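Housekeeping Skills, Unit 3
Handout: Cleaning a polished shower wall
Prepared by Tala Qaisi for the evening group, Aug 12, 2022

Please read this handout before the practical lesson and bring it with you. The words in the last part will be needed when you fill in the room report.

1. What kind of wall is it?

In the older rooms at Figueroa the showers have small tiles, and most of the work is in the joints. In the renovated rooms the walls are made of large panels. There are few joints, so the work goes faster, but on a big smooth surface every mark of the cloth is easy to notice.

A marble pattern does not tell you the material. Real marble, ceramic and plastic panels can carry the same kind of veins. Real marble is damaged by acid, and vinegar is an acid. Before you choose a product, look in the room sheet. If the sheet does not name the material, use only the neutral cleaner and ask your supervisor.

2. Light colors and veins

A beige wall with veins hides soap film very well. The film is gray or whitish, and so are many veins. Stand to the side and look along the panel toward the light. A vein stays the same from every angle, but a film looks dull where the rest of the panel is glossy.
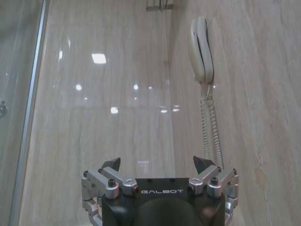 Fig. 1. Polished beige panels meeting at an inside corner. The left panel is glossy enough to show reflections.

3. Order of work

Open the door or switch on the fan. Rinse the wall with warm water, starting at the top. Put the cleaner on the cloth and wipe in straight lines, following the direction of the veins when they are vertical. Leave the product for the time written on the bottle and do not let it dry on the wall. Rinse again, then pull the water down with the rubber blade. Each pass should cover a little of the pass before.

The inside corner is done by hand. Fold the cloth over one finger and go down the seam from top to bottom, slowly. Do not use a knife or a metal scraper there. If the seam is filled with silicone and you see black points in it, write this in the report. Mr. Kumaresan Nambiar decides if the silicone must be changed.

At the end dry the panels with a clean microfiber cloth and look at them from the side one more time.

4. Words for the report

panel: one large flat piece of the wall
seam: the line where two panels meet
streak: a long thin mark, which can belong to the pattern or can be left by the cloth
film: a thin layer of soap or minerals
glossy / dull: with shine / without shine

Homework: write 3 sentences on the shower wall in your own home, using at least two words from the list.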